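在电脑里教机械臂收拾厨房:从零跑通一个“拿起来放过去”的家务任务

老有人问我,机器到底什么时候能帮忙做家务。我自己折腾这个快两年了,答案嘛……看你说的是哪一种家务。洗碗?早着呢。把台面上的一样东西拿起来,放到另一个地方?这个在仿真里可以跑,而且你家里有张像样的显卡就能跑!所以这篇不讲大道理,就带着大家走一遍我的流程,从摆厨房到算成功率,顺便说说我踩过的坑。

先说我用的东西。仿真环境是Stekach,抓取和规划那一套用的是Madus,两个都装在一台旧台式机上。你用别的也行,思路差不多,菜单名字自己对一下就好。

第一步:先摆厨房,别急着动机械臂

新手最容易犯的毛病就是一上来就调手臂(我当年也是)。先把厨房摆好。台面、墙、柜子这些是不动的,设成静态物体,碰撞体用最简单的盒子就够了,花纹再漂亮也不影响物理计算。真正要花心思的是会被碰到的东西:盘子、碗、锅,还有你要抓的食物。

碗要特别小心。很多模型下载下来,碰撞体默认是一个凸包,意思是碗口被“封”上了,你往里放东西,东西就浮在碗口那个高度,看着像变魔术。一定要改成凹的,或者用凸分解拆成小块。我第一次碰到这事,查了一整个晚上的重力参数,结果跟重力一点关系都没有,气得我去煮了碗面。

第二步:给食物一个靠谱的质量和摩擦

食物比积木难多了。积木方方正正,夹住就是夹住了。鱼又细又扁,趴在盘子上,手指要压得很低才够得着,低过头就撞盘子;红薯倒是胖一点,可它两头尖、中间鼓,夹的位置偏一点就会转。我的建议是:

摩擦系数先往高了设,跑通之后再一点点降。
质量按厨房秤称出来的填,别用软件的默认值,我那版默认值重得像铁块。
刚开始让物体的朝向固定,位置固定,什么都固定!等固定的能成了,再放开朝向,最后放开位置。

第三步:选抓取点

夹爪从正上方往下走,这是最省事的抓法。让两根手指跨在物体的短边两侧,也就是说,手指张开的方向要和物体的长轴垂直。听着像废话,可是你去看看自己失败的那些回放,一大半都是角度没对上。我是先从俯视的深度图里把物体的轮廓抠出来,算一下主轴方向,再把夹爪转过去。

下降要分两段。第一段快,停在物体上方一个手掌的高度;第二段慢,慢慢下到抓取高度。盘子边、碗边都要算进避障里,手指张得太开就会磕到碗沿,碗一滑,整个任务就废了。

第四步:装两路相机

一路放在远处,能看到手臂、台面和周围的电器;一路跟着夹爪走,往下看。只有远处那一路的话,手臂自己经常把东西挡住,到了最关键的时候反而什么都看不见。跟着夹爪的那一路看得近,可是不知道旁边有什么。两路一起喂给策略,成功率马上就不一样了。

我这个厨房里,远处那路看盘子里的鱼,近的那路看碗里的红薯:
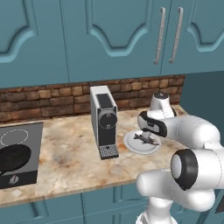
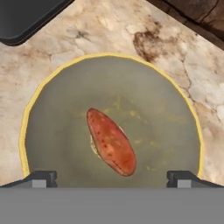
Wolfram Pfeiffer看完我这一段就回了一句,说仿真里跑得再好也只能算半个家务,真红薯有泥,真鱼会滑,真厨房里还有人走来走去,他要等到机器能在他家灶台边上干完一顿晚饭的活儿才肯掏钱。我觉得他说得有道理,可我也不想等到那一天才开始学。再说了,手臂在电脑里撞碎一百个盘子也不用我扫地呀!

第五步:采演示

让策略学会一件事,最直接的办法是你先做给它看。我用手柄遥控,一个任务采200条演示。听着多,其实熟练以后很快,一个下午加半个晚上就够了(中间记得站起来走走,我的脖子就是这么坏的)。

采的时候有几个小习惯值得养成。动作要干脆,别在半空犹豫,你犹豫,它就学会犹豫,到时候夹爪悬在那儿抖啊抖,急死人。失败的也别全删,单独放一个文件夹,后面排查问题用得上。还有,每采一批就随机换一换物体的朝向,不然它只认一种摆法,换个角度就傻眼。

第六步:训练和测试

训练没什么好说的,参数先用默认的,跑一夜,早上起来看曲线。测试要多说两句。千万不要只看一两次成功就发朋友圈!我是写了个脚本让它自己反复跑,物体位置随机,随机种子记下来。上一轮我一共测了3216次,才敢说心里有点数。

判定成功的条件也要写清楚。我的标准是:物体离开原来的容器,放到目标位置,松手之后稳稳待上5秒。最后这个等待一定要加。不加的话,有些东西刚放下时看着挺好,脚本记了成功,然后它慢悠悠地滚下台面去了,你的数字就全是虚的。

常见的毛病和我的土办法

夹爪合上了,东西却没跟着起来。多半是抓得太高,往下挪一点点;再不行就检查手指的碰撞体是不是和模型错位了。

东西一碰就弹飞。仿真步长太大,调小。要是还飞,看看物体是不是一开始就和盘子穿模了,初始高度往上抬一丁点,让它自己落下去再开始。

手臂绕一大圈才过来。规划器给的路径合法但难看,加一个中间点,让它从上方走。靠墙的柜子和台面上高一点的电器尤其要写进障碍物列表,我有一回漏了,手肘直接从机器里穿过去,成功率还特别高,高兴了半天才发现。

换了台面的材质,成功率就掉。这是视觉那一块太依赖背景,训练的时候随机换4种台面贴图,情况会好很多。花纹复杂的石纹最好包含在里面,深色的斑块有时候会被认成物体,在纯色台面上训练出来的策略到了这里就犯糊涂。

那么,到底能不能做家务了?

我的看法是这样:“拿起来放过去”这一类,东西不太滑、不太软、周围不太挤,已经挺像样了。连着做好几步就要打折扣,前面一步歪一点,后面一步就歪得更多。至于洗、切、炒,我自己还没跑出过能拿出手的结果。Maureen Wainwright上个月给我留言,说她把同样的流程搬到了车间里,从料盘里往外捡零件,比厨房顺利得多,零件形状都一样嘛。羡慕!

想接着玩的话,下一步可以试试把“放”也做难一点,比如放进一个窄口的锅里,或者让两样食物挨在一起,只拿其中一样。我三月份打算把抓取那部分换成Innes重新跑一遍,看看扁的东西能不能抓得更稳。配置文件整理好了会放在老地方,路径里有中文的同学记得先改成英文,不然加载贴图会报错。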